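Rathjen 400 Laboratory Drying Cabinet

Product code: 398
Category: Drying and storage
Supplied by: Skarnetura

The Rathjen 400 is a floor-standing drying cabinet for glassware, sample trays and small items of field equipment. It is intended for teaching laboratories, water testing stations and museum stores where articles must be dried gently and kept free of dust until they are next required. The cabinet replaces the earlier Urkness model, which was withdrawn from sale in August. Shelves bought for the Urkness fit the new cabinet without alteration.

Warm air enters at the base, passes upwards through the open shelves and leaves through a filtered outlet in the roof. The temperature is set by a dial on the control panel and may be held at any point up to 35 degrees above that of the room. A separate cut-out switches off the heater if the fan stops, and must be reset by hand before the cabinet can be used again.

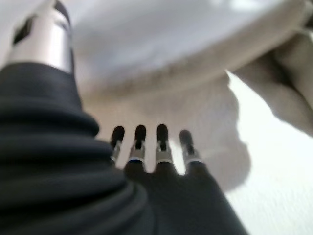 The door is hinged on the left as standard. Right-hand hinging may be requested at the time of order at no extra charge, but cannot be changed once the cabinet has left the works. The door seal is a push-fit strip and can be replaced by the user.

Specification

Internal capacity: 400 litres
Shelves supplied: 9
Maximum load per shelf: 35 kg, evenly spread
Door: glazed, lockable, two keys supplied
Electrical supply: 230 V, single phase
Guarantee: two years, parts and labour

Installation

The cabinet should stand on a level floor, away from direct sunlight and clear of any fume cupboard. The roof outlet must not be covered. Where the cabinet is to be placed beneath a bench or fixed shelving, customers are asked to send a dimensioned sketch with their order. Delivery is to the ground floor unless other arrangements have been agreed in writing.

Care and cleaning

Shelves may be lifted out and washed in warm water with a mild detergent. Abrasive powders and bleach should not be used on the interior. The outlet filter should be inspected monthly and replaced at least once a year. Replacement filters are sold singly under the Brideo name.

Articles that have been rinsed with solvent must not be placed in the cabinet under any circumstances.

Ordering and enquiries

Prices are provided on written request and remain valid for 35 days. Educational establishments should quote their account number. Enquiries concerning orders and delivery should be addressed to Nesrin Bayram, Sales Office. Technical questions, including those relating to spare parts for the Urkness, should be addressed to Eoin Fahy, Service Department.

Page last revised 9 November 2024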